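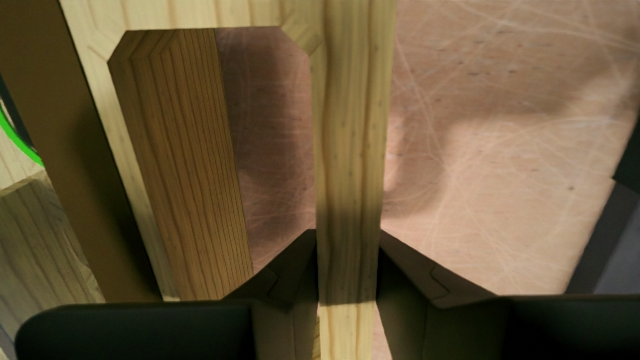
April, just after 4pm. Spent most of today in the simulator on the frame-lifting task, trying to get the demo count up before Gwilliam gets its next training slot. Total for the set is now 795, which sounds like loads until you remember how many of the early ones were me flailing about with the old controller settings! The bit I'm still slowest at is the last inch before the grasp. From the wrist view the upright gets darker as it goes down between the two black fingers, and the wood grain is so stripy that my eye wants to follow that and forget about the tips. What helped was ignoring the bar altogether and watching for both fingertips to meet its sides at the same height. When one of them gets there early, the frame skids across the worktop and I've got a demo of how to shove furniture.

Kept 121 from this session. Threw away 11, nearly all of them for dithering (I hover, I back off, I go in again, and the policy learns to hover and back off, as we found out with the Disudow set). Two more I've left in a side folder called "maybe" because the grasp was fine but I dropped the part from a silly height at the end. If anyone wants to have a look and decide, please do, I've gone blind to them.

Textures: I've turned the scratches on the worktop up quite a bit from last month. The old surface was far too clean and the model fell over the minute it met a real bench. Not sure about the shadows yet. They're soft on the table and then dead sharp on the wood, and I can't decide if that bothers me or if I've just been staring at it too long. Will try the other light rig tomorrow and compare.

Oh, and the recorder still drops the first few steps if you press start before the scene has settled. Count to three, then press. I've put a note on the Umard machine but it keeps getting closed with everything else.

Still to do:
re-export today's batch with the new gripper width field
shuffle the start positions more, they're all bunched on the left
ask the Caden lot if they want the rejects for their failure spotter (they took the last ones quite happily)
find out who has the good foot pedal

Stopping here, my wrist aches and the last three grasps were rubbish.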